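Florascombe Household Notes

Keeping dry goods and decanted liquids in a small kitchen

Last updated 2019-08-27

Most of what follows comes from living with one narrow cupboard and no larder. Some of it was learned by throwing food away. The previous version of this page had a long section on biscuit tins, which I have taken out, as it was mostly about rust.

Before you buy any containers

Empty the cupboard first and see what you have. I had 41 containers and lids the last time I did this, and only nine of the lids fitted anything. The odd ones went in the recycling and I have not missed them.

Measure the shelf height at the front and at the back. Older cupboards often sag a little in the middle, and a jar that slides in at the side may stick halfway along. Write the measurements on a bit of card and keep it in your purse or wallet, or you will guess in the shop and guess wrong.

Square containers use the space better than round ones. Round ones are easier to wash and easier to get a spoon round. I use square for flour, rice and oats and round for anything sticky.

Screw tops and threads

A screw top is only as good as its thread. Flour and sugar get into the grooves and pack down hard, then the lid sits crooked and lets the damp in. Wipe the thread with a dry brush first, as water turns flour to paste. An old toothbrush does it. After that use warm water and washing-up liquid, and leave the thing upside down on a rack overnight.

If a lid is stuck with syrup or honey, stand it upside down in a bowl of hot tap water for a few minutes and try again with a rubber glove on. Don't use a knife under the rim of a plastic lid. It leaves a nick and the lid never seals properly again.

Lids that squeak when turned can have the smallest smear of cooking oil on the thread. Too much and it goes tacky by March.

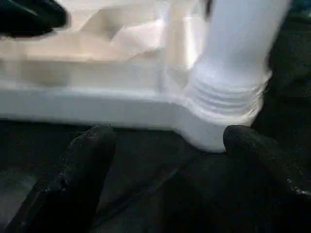

Smells

Plastic holds on to smells, and curry powder and onion are the worst. Fill the container with warm water and two heaped teaspoons of bicarbonate of soda, leave it until the next day, rinse and dry. If it still smells, put in a crumpled sheet of plain newspaper, put the lid on and forget it for a week. A container that has held garlic powder for a year should just carry on holding garlic powder.

Keep tea away from spices, lid or no lid. Coffee too.

Stains

Tomato and turmeric stain white plastic quickly. Sunlight fades turmeric well, so a day on a bright windowsill is worth trying before anything stronger. Scouring powder takes the stain off but scratches the surface, and the next stain goes in deeper.

The Rurnonex paste that the hardware shop sells is good on sinks. I would not use it on anything that touches food.

Weevils and moths

New flour goes in the freezer for a few days before it goes in the cupboard. Let it come back to room temperature in its bag before you open it. If you do find moths, throw out everything that was open, hoover the shelf corners and the screw holes, and wipe down with vinegar. Check the cardboard packets as well, particularly under the flaps.

Don't top up an old jar with new flour. Finish it, wash it, dry it fully and then refill.

Pouring and measuring

A wide mouth is better for scooping and a narrow one for pouring. If you have to fill a narrow neck, roll a sheet of baking paper into a cone and hold it closed with a peg. It works for rice, lentils and sugar. It is hopeless with icing sugar, which needs a spoon and patience.

For oils, pour slowly down the side and wipe the neck straight away. An oily neck picks up dust and goes brown.

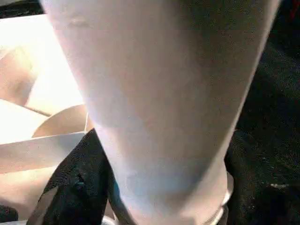 Smooth, tapered and white, with a metallic rim near the base.

Anything with sides that slope inwards towards the bottom tips more easily when it is full, so keep those on a low shelf or at the back. They do stack well when empty. If two get stuck together, put cold water in the inner one, stand the outer one in warm water, and twist gently.

Labels

Masking tape and a pencil. Pencil doesn't run when the tape gets damp, and the tape peels off clean if you change it now and then. The Grisier labels look smarter but leave glue behind, which takes cooking oil and a good rub to shift.

Put the date you opened it on the label, and the cooking time for rice and pulses. Mine for brown rice says 40 minutes.

See also: Cleaning the bread bin; Freezing in flat bags; Fülöp jars and where to find spare seals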